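The Trial Month

The kit came from Allier in two boxes, one heavy and one light. The heavy one held the arm. The light one held the two fingers, a clamp for the table, a power brick and a card that said the trial ran one month, after which I could pay 667 dollars or send everything back with the label inside the lid.

I washed uniforms for the rec league in Sketcombe. It was a side job that had grown. I had started with one team and by March I had the whole gym, and the folding took longer than the washing. My hands hurt in the evenings. The league paid 150 a week, and I worked out that the arm would cost me a little over four weeks of that.

Setup took most of a morning. The voice in the app asked me to choose a name for the unit. There was a list. I passed over Trevor and chose Helen, which was my aunt's name, and then felt strange about it and left it alone.

The first night I set the basket where the booklet said and pressed start. The arm went down into the clothes, stopped, and came back up with nothing. It did this 13 times. I stood there in my socks and watched. On the next try it brought up a sleeve, and the rest of the jersey followed, and it laid the whole thing on the table with one side tucked under. I fixed the side. The app said, "Thank you. Correction saved."

I corrected it all that week. Jerseys got better before shorts did. Shorts were hard for it. It would take hold of the waistband and lift, and the legs would hang crooked, and it would set them down crooked and wait for me.

The review I was supposed to write was open on the kitchen computer. Allier gave you a longer warranty if you wrote one. So far I had typed, "Does jerseys. Slow. Quiet enough to sleep through."

That last part was true. I had begun leaving it on when I went to bed. The laundry room shared a wall with mine, and I could hear the motor start and stop. My husband used to run the dryer at night, and after he moved out the house had been very still. I didn't put that in the review.

In the third week the league had a tournament and the coaches dropped off everything at once. I washed until eleven and left the last load with the arm. At two in the morning my phone buzzed. The app had sent a question, the first it had ever asked me. It said, "Which item first?" and under the words was a view from the wrist.
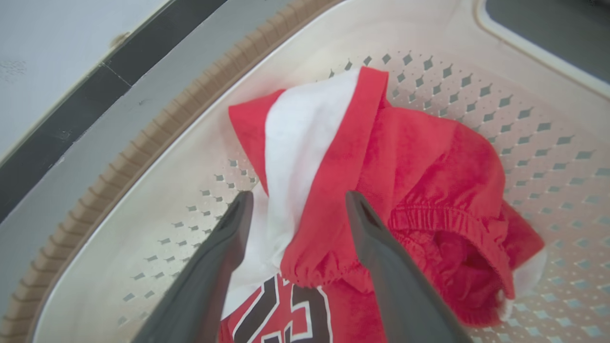 The view from the wrist, sent with the question.

I looked at it for a while in the dark. The fingers had come down over a fold, and I could tell the shorts by the gathered waist. I would have started with the one on top, the red with the white panel. I typed, "Top one." Then I lay there and listened. The motor started, stopped and started again.

In the morning there were 84 pieces on the table and the bench, all from the tournament. I went through them with my coffee. Some of the shorts were crooked. I straightened those and put the stacks in the car.

When I got home I took the return label out of the lid and put it in the drawer with the batteries. I sat down at the computer and read over what I had. I took out "Slow" and put "Slow on shorts." I added, "Asks if it isn't sure." Then I gave it four stars and went to start the towels.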